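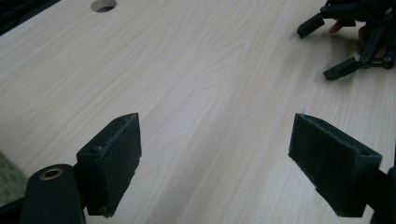
4.2 Do time-outs stop a scoring run?

Coaches in the Vindport handball league say with great confidence that a well-timed time-out "kills" the other side's run. Prosser and Samuel reported support for this in an earlier study of the same league, and the claim has since been repeated in coaching notes as if it were settled. We doubt that it is.

The difficulty is an old one. A time-out is called when things are going badly, and spells of play that are going badly tend to improve whatever the bench does. Comparing the minutes before a time-out with the minutes after it will therefore flatter the time-out almost every time. Prosser and Samuel mention this in a footnote but do not adjust for it.

We took the 1,464 scoring runs of three or more unanswered goals in our match records and dropped those in the closing minutes of either half, where there was too little play left to follow. That left 1,218. For each run that drew a time-out we looked for one that had reached the same length, at a similar score and stage of the match, and had not drawn one. James and Sultana coded the runs separately and settled disagreements by going back to the match sheets.

Figure 4. Tabletop with round hole; gripper open.

Set side by side in this way, the two groups look much alike. Conceding teams scored next slightly more often after a time-out, but the gap is small, it changes sign when Skandgate's home matches are left out, and we would not build a theory on it. The larger effect in the earlier study shrinks to nearly nothing once the length of the run is held fixed.

We do not claim that time-outs are useless. Coaches may use them to rest a keeper or change a defence, and our records show neither. The matching is also only as good as the match sheets, and those from Dikwood are patchy: some 70 runs there had goal times entered to the nearest minute. Lü (personal communication) suggests that the better coaches call their time-outs earlier, before a run has reached three goals, in which case our threshold would miss them. This is possible. It is also the kind of explanation that can be found for any null result, and we would want to see it tested on another league before giving it much weight.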